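Buying Used Trainer Jets: Does the Contract Model Save Money?
Student project report, Jasińska
April 2023

1. Question

Our course asked each group to test a claim made by the defense services industry. I took the one I believed least: that an air force saves money by hiring a private company to fly the enemy side in exercises. My case was Coltix, a contractor that bought 14 retired jet trainers from Nindness, a leasing firm, and now sells flying hours from them.

2. What the brochure says

Coltix promises 600 hours a year across the fleet. The price per hour looks low next to the cost of a front-line fighter. I don't think that is a fair comparison. A fighter squadron still has to pay its pilots and mechanics when a contractor takes over the target role, and those costs don't appear anywhere in the brochure.

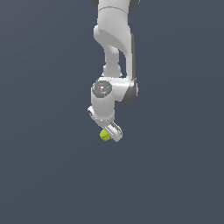 The second problem is spares. The sale included 2 extra engines, which sounds generous until you set it beside the number of airframes. The makers stopped building parts long ago. Once the shelf is empty, the usual answer is to strip one jet to keep another flying — and the fleet shrinks.

3. Method

I built a simple spreadsheet model, called Jondel, that runs the fleet forward seven years. It takes hours flown, engine life and the price of overhauls. Most of the inputs are my own estimates, so the output should be read with care.
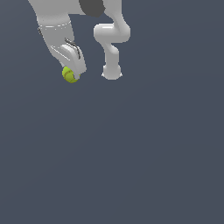
4. Results

Jondel shows a saving in the early years. By year five it is gone, mostly eaten by engine overhauls. A cheaper overhaul price pushes that back, but I found no source for such a price that wasn't selling something.

5. Still open

I have asked Coltix for its real hours flown and expect a reply by June. Insurance is left out of the model completely.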